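Tuesday, cell 3, Ultura sim twin

Wrist camera mount re-zeroed after the Plundberg config merge. The old offset file was still being loaded at startup, 27 mm out along the approach axis. Deleted it, reloaded, rendered the wrist view with the gripper open. 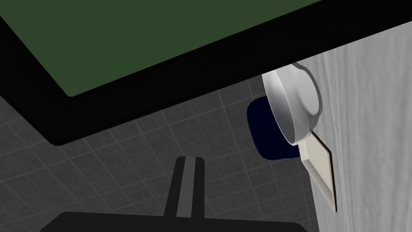
Wrist view, tilted. Finger at bottom center, green panel upper left.

Roll is still off against the Hagedorn bracket drawing. Left it alone until the finger check was done. Stroke limits reset to defaults, build 2088.

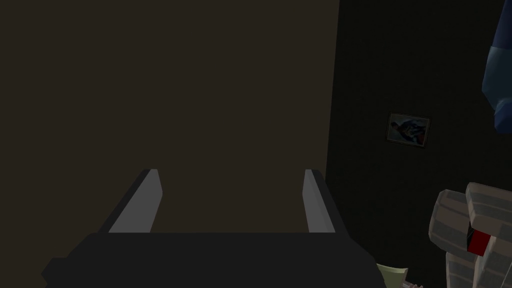

Finger spacing is set in the gripper file, not the cell file. Changed it in the wrong one first and lost an hour. Both fingers now load, open and empty, with clear space between the tips. Palm housing covers a lot of the bottom edge, so mask that strip before any depth work.

Clestville wants the mount values by 5. Sent position only, roll to follow.
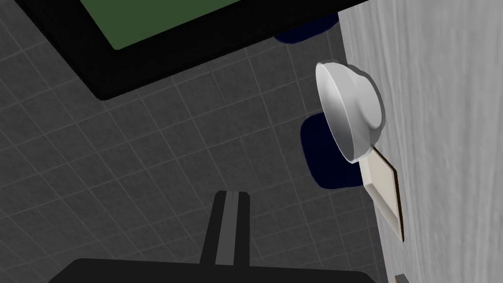

Wrist view with the white bowl and beige plate against the gray panel.

To do: roll, palm mask, remove old offset path from startup script.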